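Ticket: Cellis white tray set, tall block leans when it stands in the tray
Opened by: Petro Lytvynenko
Opened: 9/11/26
Supplier: Admont
Status: waiting for customer

Good morning. I write about the Cellis tray set, which we received with the last order for the Mondeck table. The set is the shallow tray with the short round post, the long rail under it, and the tall blocks with the square black and white markers.

The problem is with the tall blocks. When I put one to stand at the right side of the tray, it leans a little to the front. It does not fall. But the marker on the front face is then turned slightly down, and our reading of the block position is wrong by nearly 4 mm. For our work this is too much.

I checked the table first with a spirit level, in both directions, and the table is good.

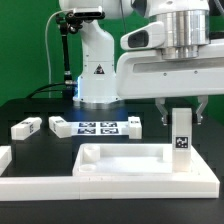

After this I took the tray off the rail and put it directly on the table. The block leaned the same, so I think the rail is not guilty. Then I changed the block for another one from the same bag. The second block leaned less, but I could still see it with a small square held next to it.

What I have tried until now:
Cleaned the floor of the tray with a dry cloth, then with alcohol.
Turned the block upside down. It leans then to the back.
Rubbed the bottom of one block on fine paper (grade 3000). No change that I can measure.
Left the set on the table for 12 hours with the lamps off, in case the plastic moves from heat. Also no change.

I did not glue anything and I did not cut anything, so the set can still go back to you if this is necessary.

One more question, less urgent. The marker labels on two of the blocks are not parallel to the block edge. Is it allowed to take them off and put them again, or will they tear?

Update from Petro Lytvynenko, the same afternoon
I tried the blocks also on the platform with the raised rim. I lowered the block slowly from above and held it at the left part. The lean is smaller there, but it is still present.

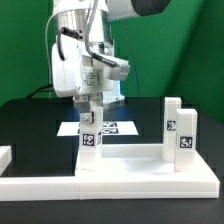

Kyung-hwa Tak: Thank you for the clear notes. From what you write about turning the block over, I suspect the ends are not cut square to the sides. We had a batch like this in December. Please check the number stamped inside the bag flap. If it ends in 4, I will send new blocks and you can keep the tray. Please do not sand them more, the paper rounds the edges. The labels will tear if you pull them cold. Warm them first with a hair dryer and lift from one corner.

Petro Lytvynenko: The number is very pale, but I will read it under the strong lamp and write it in this ticket. Please keep the ticket open.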